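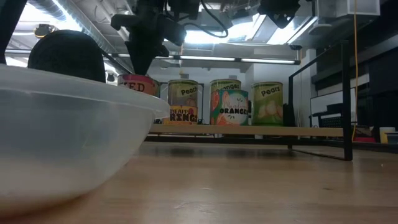
Teaching pick from a shelf: by hand on the arm, or with remote control?

Started by grau_servo, 14 February 2021
Board: Arms and Grippers > Teaching and Programming

grau_servo wrote:
Good evening to all. I would like to ask for opinions of people who have more hours in this than me.

We teach an arm to pick food cans from a low shelf board and put them elsewhere on the table. The arm hangs from above, so the gripper comes down on the lid. Some cans are single and some are stacked two high, for instance peach on top of pineapple rings. At the moment I record everything by remote control: I hold a small leader arm, the big arm follows. With a single can I am satisfied. With the stack I am slow and I make many small corrections in the last centimetres, and I am afraid that the policy will learn my hesitation as if it is part of the task.

My colleague from the Kandesmont group says I should drop the leader and guide the arm directly by hand, as they do it. He says the demonstrations become shorter and more smooth. I have 200 demonstrations already and I do not want to throw them away without a good reason.

What would you do?

tinpot_kel wrote:
Don't throw them away.

Hand guiding feels lovely and the paths do come out smoother. But your hand is on the arm, and if you've got any camera looking at the workspace, your hand and sleeve are in every recording. When the policy runs there is no sleeve. I did a whole batch like this on a Vernitz arm and the thing was hopeless until I replayed the paths with me standing back and recorded again. It took longer than doing it remotely in the first place.

lodestone44 wrote:
I disagree with tinpot_kel, or at least partly. Replaying is cheap. You guide once, you press replay, you go for coffee, you have clean images. The real advantage of guiding is that you feel the contact. When the gripper touches the rim of a can you know it in your wrist. With a cheap leader arm you feel nothing, so you come down slowly and look, look, look. It is exactly this hesitation grau_servo is describing.

tinpot_kel wrote:
Replay is only cheap if every can goes back exactly where it was. Single can, fine. Top of a stack, if you've put the upper one back a few millimetres off, the replayed grip is off as well. And somebody has to put them back, so no coffee for you.

grau_servo wrote:
Thank you both. The replaying is a problem for me, I confess. I do not have marks on the board and I prefer to move the cans between recordings, so the policy does not learn only one place.

About the feeling of contact, lodestone44 is right. The leader is a Kemix kit and it gives no force back at all. I close the fingers by what I see, and from my chair the gripper itself hides the top of the can. I must lean to the side.

pmb_ontario wrote:
Then move the chair! I mean it. We lost most of a February to a problem like yours before one of the students tried standing at the end of the table, where she could see the gap between the fingers and the lid from the side. Her recordings were the best we had from that week and she'd had the least practice of anyone.

Also check how your leader is scaled. If one centimetre of your hand is one centimetre of the arm, the last bit will always be shaky. We switch to half speed close to the object with a foot pedal.

lodestone44 wrote:
Foot pedal changes the relation between leader and follower in the middle of a demonstration. I would not like it. When you release the pedal, where is the zero?

pmb_ontario wrote:
It re-zeros on release. There's a tiny pause in the log, and we cut it. Works for us with joint position commands, I can't speak for anything else.

grau_servo wrote:
I have no pedal but I can map it to a key. My left hand is free.

One more question, please. How do you treat a demonstration with a mistake that you repair? For example I come down between two stacks, I touch the neighbour, I go up, I move over and then I pick the correct can. Do you keep it or delete it?

tinpot_kel wrote:
Keep. As long as you finish the job. The policy will drift off too, sooner or later, and it needs to have seen a way back. What I'd delete is the dithering, where you hover and nothing is decided.

frade_user_oz wrote:
Agree with keeping repairs, but label them. We run Frade for logging and I put a tag on the step where the correction starts. Out of 1,769 recordings we tagged, roughly a tenth had a repair in them. I trained with and without. With was better on stacks, and on the singles I couldn't see any difference worth arguing over.

Careful with tall neighbours though. If the gripper is coming down onto a single can next to a stack, the side of the finger passes close to the upper can. I'd teach that approach as its own set, a bit from the free side and then down, and not mix it with straight-down picks until both work.

lodestone44 wrote:
Separate sets is more work for little gain, in my opinion. If the cans are moved enough between recordings, it will see both approaches. But I admit that I never counted it as carefully as frade_user_oz.

grau_servo wrote:
I thank everybody. My plan for the next days: I keep the old recordings, I change my seat, I put half speed on a key, and I tag the repairs. For the stacks I will try a small set guided by hand as well, with replay — only to compare. If the result is clear I will write it in this thread, also if lodestone44 was right :)

lodestone44 wrote:
I was right. But good luck.

Thread closed to new replies. Reader comments remain open.

Comments (3)

quietbench: Did the comparison ever get posted? I have the same question with jars, and the lids are shinier so looking from the side helps me less.

marrow_and_pine: Half speed on a key was a good tip, thank you. I had to set it to hold and not toggle. With toggle I forgot which speed I was in.

tinpot_kel: @quietbench not that I've seen. Try moving your light before you move your chair.

We use cookies to keep you logged in and to remember your board settings. By continuing to read you accept this. Accept / Manage settings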